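## 5. Registering a new starter in Kerutell

Complete this section before the employee's first shift. The procedure takes almost 5 minutes per person and requires Site Administrator access.

1. Sign in to Kerutell and select **People > Add Employee**.
2. Enter the legal name, start date and home site (Himness or Brarnia).
3. Assign a supervisor. Himness starters default to Melur Teoh.

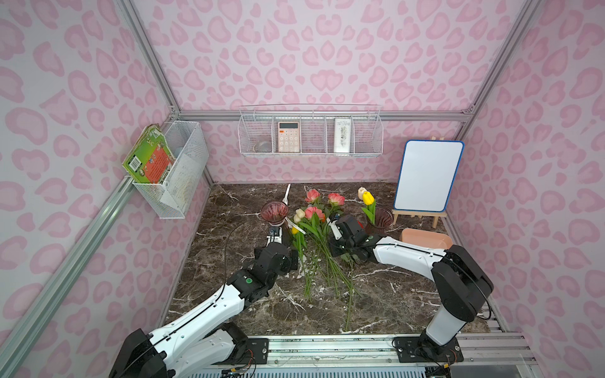 *Arms and marble tabletop, with wire basket on the crossbar.*

4. Open **Leave & Benefits** and choose an accrual program. Casual staff must be set to *None*.
5. Enter the wellness allowance code. Code 79 applies to permanent staff, code 2 to fixed-term contracts.

**Caution:** Changing the allowance code after the first pay run cancels any pending claims. These cannot be restored from the site account.

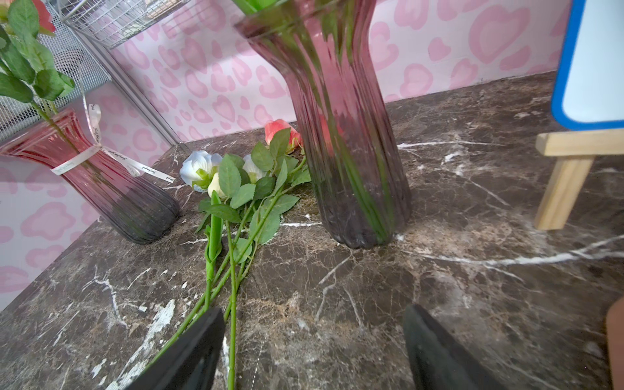
6. Set the annual claim limit. The field accepts whole dollars up to 4000 – do not enter a comma or dollar sign.
7. Select **Save as Draft** and check the summary panel. Unfilled fields are outlined in red.
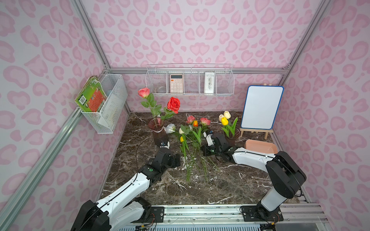 *Left vase: salmon-pink and bright red roses, white ribbon.*

### 5.1 Authorization

8. Select **Submit**. The record moves to the payroll queue.
9. Record the reference number on the induction form.

**Note:** Records transferred from Bortolotti keep their original leave balances. Skip step 4 for these employees.
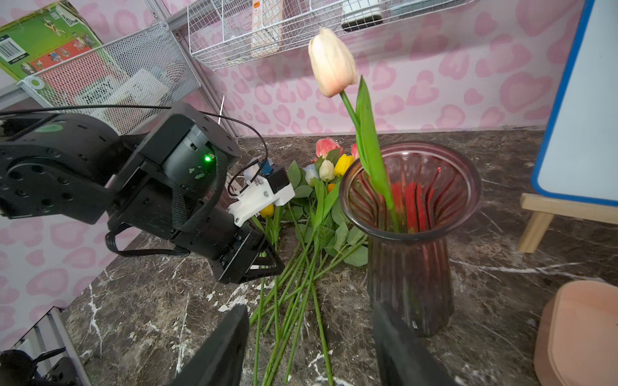
*Ribbed vase with single artificial tulip.*

If a record is still marked *Queued* at 4 p.m., contact Damir Spahić in payroll. Do not submit it again – duplicate records must be merged manually.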